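Who Is the Kitchen Robot Kit For?

Povik wants 1,534 dollars a year for its kitchen training kit, and that's before you own any arms.
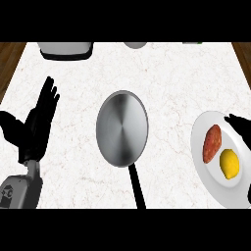
Bríd Ní Mhurchú wrote to me in July to say that I was being unfair, that a simulated counter costs a school far less than a real one, and that her students at Trarcombe had learned more from 62 failed grasps than from a term of lectures.

Fair enough. I'll give her the failed grasps. A rendered sweet potato doesn't bruise, and you can reset the plate as often as you like. For teaching, I can see the point.

But Povik doesn't sell it as a teaching aid. The sales page talks about "home-ready skills," and there I get off the bus. Two black hands, a frying pan and a lemon on a marble counter tell me the graphics are decent. They tell me nothing about my kitchen, with its greasy handles and bad light. I asked the company how many of its 519 tasks had been tried on real hardware. The answer was a link to the same sales page.

Ó Ceallaigh, the smaller rival, charges less and publishes its failures. Its pans look worse. I'd still start there.

If Povik has the real-world numbers, it should print them next to the price. Until it does, schools should ask for the monthly plan and keep the cancellation terms handy.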